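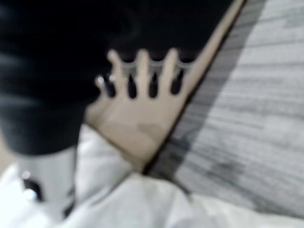 Open day at the Dolen workshop, November

The Drornelach handling group opened its Dolen workshop to visitors for one afternoon in November. The program was a talk on cell layout by Maham Gondal, a demonstration of wrist-mounted cameras, and a question period at the bench. Attendance at the door was 144. The gallery is short, as most of the afternoon was recorded on video only.

Wrist camera view, bench session. An open hand, fingers spread, against a black surface. The pale strip to the right of the hand runs on a diagonal. Motion blur is heavy at this range.

Notes from the session

The demonstration used two stations, both running the Clitel controller. Station 1 showed slow approach moves. Station 2 was reserved for questions on calibration and colour balance, and drew the longer lineup. The logging program stored 502 stills over the afternoon.

Several visitors asked about exposure time. Gondal's answer was that a shorter exposure reduces smear but needs more light on the bench, and that the centre of the workspace should be metred first. Her slides and the Butt mounting plate drawings can be requested at the front office.

The workshop returns to normal hours after the open day. School groups should book ahead by phone.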